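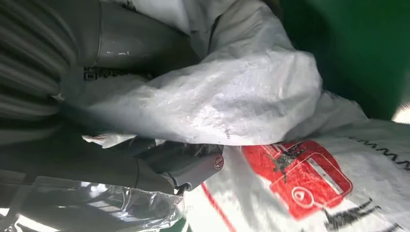
Woven polypropylene sacks, one gathered up in a bulging mass, the other lying with its red printed logo showing.

Packaging Materials, Handout 4
The Woven Sack: Cloth, Seams, Print, Folding

We use cookies to remember your reading position and display settings. Accept / Manage choices

I have been looking forward to this one since the start of the course! Cartons get plenty of attention, and so they should, but the woven sack is my favorite package of them all. It weighs next to nothing, it folds down to a pad you can tuck under your arm, and a decent one will carry 50 kilos of rice or feed. It is also real cloth, woven on a loom, and you can read it the way a tailor reads a jacket once you know where to look.

Please bring this handout to the bench session. There's room in the margins for your own notes, and you will want them.

1. What the cloth is made of

The "threads" in a woven sack are flat tapes. Polypropylene is melted and formed into a thin film, the film is slit into narrow strips, and the strips are heated and stretched. Stretching lines up the long molecules in the plastic along the length of the tape, so the tape gets very strong when you pull it end to end. It will still split lengthwise fairly easily. Take a loose tape from the scrap box and try both. Pull it, then pick at one end with a fingernail until it starts to come apart into fibers.

The tapes running up the sack are the warp and the ones running across are the weft. Most sacks are plain weave, over one and under one, the simplest weave there is. Many are made on circular looms, and I could talk about circular looms all afternoon. The shuttles travel around in a ring and the cloth comes off as a tube, so the finished sack has no side seam at all. Run your hand down both edges. If you find only a crease, you have a tube. If you find a join, somebody started with flat cloth.

Words to know for this section: tape, warp, weft, plain weave, mesh (the number of tapes per inch in each direction), tubular cloth, flat cloth.

2. Coated and uncoated

Plain woven cloth breathes. Air moves through the tiny gaps where the tapes cross, which suits onions and most grain. Fine powders sift out through those same gaps, so sacks for flour or cement usually have a coating, a film laminated to the cloth, or a separate liner bag inside.

You can often hear the difference before you see it. Uncoated cloth has a dry rustle and the tapes slide a little when you push on them with your thumb. Coated cloth crackles, feels slicker, and the tapes stay put. Hold a single layer up to a light and look for pinpricks at the crossings. (Single layer! Put your hand inside the sack and spread your fingers. Every term people hold up both layers together and get confused.)

The sample set from Plustum has both kinds. The Gukava sacks have mixed finishes and I won't tell you which are which, so don't ask.

3. Reading the print

Print goes on with raised plates, one color at a time, while the cloth or the cut sack passes under the rollers. The surface is bumpy, so thin lines and small type have a hard life. This is why sack artwork tends toward big solid shapes and heavy outlines, with bold animals and badges and letters you could read from across a warehouse. I love this stuff. There are people who collect it, and after a few weeks with the sample shelf you may well become one of them.

When you study a printed panel, look for:

Registration. Do the colors meet where they should? A thin sliver of bare cloth along one side of a shape means a plate was slightly off.

Coverage. Look closely at a large solid area. On uncoated cloth you will often see the weave coming through as a grid of lighter specks.

Rub. Ink wears first along folds and at the corners of the base. Compare the ink on a crease with the ink an inch away from it.

Layout. Find the top of the design, then find the mouth of the sack. They should agree, and on one of the Diệp samples they don't. It's a lovely mistake and I'm never giving that sack back.

Copy the design into your notebook as blocks of shape and color. Don't fuss over the lettering. What matters is how many separate plates you think were needed, and in what order the colors went down. Where one color overlaps another, the one on top was usually printed later.

4. Mouth, base, and thread

The base of an ordinary sack is folded once or twice and sewn straight across. The usual stitch is a chain stitch, and it has a wonderful property. Start at the right end and it comes out in one long pull, start at the wrong end and you will be there picking at it until supper. Find out which end is which on your own sample before you reach for the scissors.

The mouth may be hemmed, heat cut, or simply cut cold. Heat cutting melts the tape ends together a little so they don't fray. A cold-cut mouth sheds tapes every time it's handled, and you'll find them on your sleeves when you get home.

Check stitch spacing by eye first, then with a ruler. Stitches set too close together can weaken the cloth along the line, a bit like the perforations on a sheet of stamps. Stitches too far apart let the contents leak. The Sanon feed sacks are a nice middle case and make a good reference for everything else on the shelf.

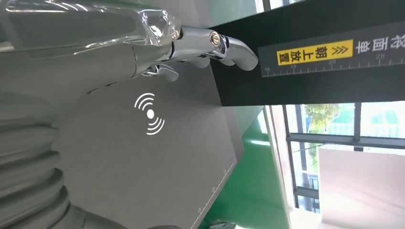 Bench notes by Diễm Lương
Packaging Materials, teaching lab

5. At the bench

Mornings are best for this work, when daylight from the windows comes in low across the cloth and the weave jumps right out. If you're in the later group, borrow a desk lamp and lay it nearly flat.

Measuring. A sack is measured lying flat and empty. Shake it out, lay it down, and smooth from the middle toward the edges with the flat of your hand. Don't pull on the corners, or you'll stretch it on the bias and get a width you can't repeat. Take the flat width at the mouth, at the middle, and near the base, and write down all three. For length, measure from the mouth to the outside of the base fold, and note separately how much cloth is taken up in the fold. My own demonstration sack comes out at 31 inches, and I've measured it with enough classes by now to trust that!

Mesh count. Mark off one inch along the weft with a soft pencil and count the warp tapes inside it. Turn the sack a quarter turn and count again. If you get 12 one way and something different the other way, that's fine, plenty of cloth is woven unevenly on purpose. Repeat in a second spot well away from the first. Wide tapes sometimes fold over on themselves and look like narrow ones, so use the point of a needle to check any that seem odd.

Dirt. Used sacks come with dust and gray smudges and that's all right. Brush them down outdoors. Note where the marks are before you brush, because they can suggest where a sack has been gripped, dragged, or stacked. Don't scrub a printed area until you've finished the rub comparison in section 3.

Sun damage. Polypropylene left in sunlight goes brittle unless stabilizer was mixed in, and even then it only lasts so long. Fold one tape sharply back and forth. Sound tape bends and whitens at the fold. Tired tape snaps or turns to flakes. A sack that flakes shouldn't be filled again with anything, and it shouldn't be lifted over anybody's feet either.

6. Folding and bundling

An empty sack wants to be a balloon. Lay it flat with the base toward you and chase the air out toward the mouth with your forearm. Fold in half lengthwise, smooth it, then fold up from the base in thirds. Coated sacks spring open, so put a hand on each fold for a moment before making the next.

Bundle by type and keep all the bases on the same side. A bundle with the bases alternating sits flatter, and some stores prefer it, but it's slower to open and count from. Try one bundle each way and see which you'd rather unpack at the far end of a long shift. Tie across the short direction with flat tape. Round string bites into the top sack.

There are more than 50 sacks on the sample shelf and they all have to go back folded. Plenty of hands, it takes no time at all.

7. To write up before we meet again

Choose one sack. Give the three widths, the length, and both mesh counts. Say whether the cloth is tubular or flat, coated or bare, and how you could tell. Sketch the print and guess the order of the colors. Describe the base seam and mark the end it unravels from. Then add a paragraph on what you think this sack was designed to carry, using the cloth as your evidence and leaving the words on the front out of it.

Two pages is plenty. Tape a loose strand of the weft to the page if your sack can spare one.

Last updated: December
Shares: 31 | Comments: 4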